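Navetti Street Market Will Close Its Old Hall for Repairs Until September

May 17, 2025

The covered market hall on Navetti Street will close its doors next week for repair of the roof and the floor, and the sellers who work inside will move to the open square on the other side of the street. The city office for public buildings confirmed the plan in a notice which was fixed to the main door on Thursday evening. If the work goes well, the hall will open again in September.

The market is one of the oldest in this part of the city. A stone over the north entrance carries the year 1790, although most of the present building is much younger. The first market was only a row of wooden roofs along the street. The iron and glass hall came later, and it was changed so many times that even people who know the building well do not agree on which parts are original.

The trouble with the roof is not new. During the heavy rains of last winter, water came in above the fish counters and also near the stairs to the cellar. The sellers put buckets on the floor and continued to work. In February a piece of plaster fell down before opening time. It did not hurt any person, but after this the city sent an engineer to look at the whole ceiling. The report recommended that the hall should be repaired this summer and not be used through another winter in its present condition.

At the moment 47 sellers have a regular place in the hall. According to the notice, 40 of them will receive a place on the square. The others asked for a pause during the repair, mostly the ones who need large cold rooms for their goods. They will not pay rent during the closing, and their places in the hall are kept for them.

The work is given to the building company Gundodix, which also repaired the old bus station two years ago. It will start with the roof. The broken glass will be taken out first, then the gutters will be changed, and at the end the iron parts will be cleaned and painted in the same dark green as before. The floor comes after the roof. The old tiles near the entrances will be lifted and put back where this is possible. In the middle of the hall, where the floor has become uneven, there will be new tiles with a rough surface.

Many customers have asked if the hall will look very different after the work. The city office answered that the plan of the stalls stays nearly the same. The only bigger change is on the south side, where two narrow passages will become one wide passage. This should make it easier for people with wheelchairs, baby carriages and shopping carts. Everybody who has tried to pass there on a Saturday morning before a holiday will understand why.

On the square, the stalls will stand in four rows under white tents. The fruit and vegetables will be nearest to the tram stop, and the bread, cheese and honey will be in the second row. Flowers and plants will be beside the fountain, because the sellers can take water there. The fish and the meat will be sold from closed cars with cooling. Household goods and cloth will have the last row, close to the library.

The market on the square will open at 8 in the morning, one hour later than the hall. The reason is the noise for the people who live around the square. Delivery cars will also have to follow a new rule. They can come in from Library Lane and must leave before the opening. The delivery company Fletero, which brings goods to many of the stalls, has already changed its morning route and will use smaller cars on the square.

Some sellers are worried about the summer heat. Inside the hall the air stays cool for a long time, even in July, and there is almost no shade on the square after eleven o'clock. Lettuce, herbs and berries suffer first. A group of vegetable sellers asked the city for higher tents with open sides, and this was accepted. They also asked for more points with drinking water, and for this they still wait for an answer.

Other sellers see a good chance in the change. From the tram stop people will be able to see the stalls directly, and this was never so with the hall, which has high walls and only small windows to the street. The flower sellers had a trial weekend on the square in April and they were satisfied with it. The woman who sells secondhand books said that on these two days she sold more cookbooks than in the whole month before.

The café in the corner of the hall, Karunaratne, will move too. It is a family café and it is known for its lentil cakes and for strong milk tea, which the market people drink already before the sun is up. During the repair it will serve from a wagon beside the fountain, with a few tables outside. The menu will be shorter. The lentil cakes will stay, but the warm lunch plates will come back only when the café has its real kitchen again. The family also wants to use the months of closing to change the old stove.

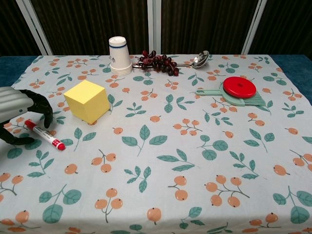
For the regular visitors, the biggest question is perhaps the Wednesday table. This is a long table at the back of the hall where older people from the neighborhood meet to eat, play cards and exchange seeds and recipes. It has no official organizer and it was not mentioned in the first plan at all. After several letters from readers of this newspaper and from the people themselves, the city library offered its ground floor room for Wednesday mornings. The room is bright and has its own door to the square, and it is allowed to bring food.

The cellar under the hall will stay closed for the public, as it is now. It has old storage rooms with brick arches, and in the past they were used for ice, wine and potatoes. The city office wants to dry the walls first and decide later what can be done there. Last year there was an idea to make a small museum of the market, but at the moment there is no money for it in the plan.

The repair will cost more than it was thought in the beginning. The first budget included only the roof. The floor and the new electric lines were added after the visit of the engineer. The city says that the rent for the stalls will not go up this year because of the work. It does not say anything about next year, and several sellers told us that they would like to have this in writing before they sign the new papers.

People who live on Navetti Street should also expect some changes. On the side of the hall, parking will not be possible from Monday, and the sidewalk will be narrow behind a fence. The tram will run as usual. The bicycle stands in front of the north entrance will be moved to the library. The loudest work, which is the cutting of the iron parts, will be done only on working days and not before nine in the morning.

The last market day in the old hall is next Saturday. There will be no official party, but many stalls have announced lower prices, so that they have less to carry across the street. The cheese sellers will cut their remaining large wheels, and the household stalls want to sell their older stock of pots, cloth and baskets. The doors stay open one hour longer than usual, until three in the afternoon.

Questions about the stalls and the parking can be asked at the information desk in the library, which is open during normal library hours. A map of the square with the new places of all sellers hangs at both entrances of the hall, and paper copies can be taken from the café counter.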